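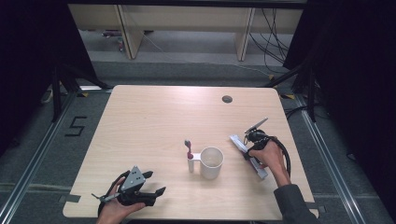
November, late, 11 pm-ish

Celebrity height pages, notes so far. Writing this down before I forget what we agreed.

Drillell profile first. Her page says 162 cm, the agency sheet says 165, and an old theater program (Vivek found the scan) gives 5 ft 5. So 165 is probably right and 162 came from a fan site that everybody copied. Imani wants to keep both with a note. Fine by me but the compare tool only takes one value. Asked Hongjun if the field can hold a range. He says no, not without touching the whole table. Leave at 165 for now, put the other one in the footnote.

Sorensen – bio still thin. We have the soap years, the two movies, then a gap. Did stage work in the gap I think, check the Clallier Playhouse archive. Do NOT write "took a break from acting", we had a complaint last time we used that line on somebody.

Opening paragraphs. Read 15 of them in a row tonight and they all start the same way. "Best known for..." then the role, then "began at the age of". Vaughn says readers skip straight to the number anyway. Maybe so, but the ones where the first line is about an actual part get fewer people bouncing. Only looked at a small batch so don't quote me. Trying a new opener on the Drillell page, will swap it in tomorow:

"Viewers of Nokier Street knew her as the landlady's daughter before she ever had a line."

Waldemar thinks its too cute. Keeping it until somebody gives me a better one.

Compare tool: typed in my own height, got the right silhouette but the wrong name under it. Refresh fixed it. Happened again on Sorensen, not on Drillell. Hongjun has the steps.

Word limit. Old template was 500 per bio, half of them don't get there and get padded with horoscope stuff. Cut the star signs. If there's 200 words of real career, run 200 words.

Shoes – the old question. Red carpet heights are useless, heels plus camera angle. Only use
– agency or casting sheets
– the actor saying it in an interview, with a link
– programs, if dated
No side by side photo guesses any more. Vivek has a list of pages still built on those, 11 left.

To do
Sorensen gap years (me)
footnote style, one line or two? ask Imani
spelling of the director's name on the second movie, we have it two diffrent ways
pull the star signs – Vaughn started, stopped at the letter M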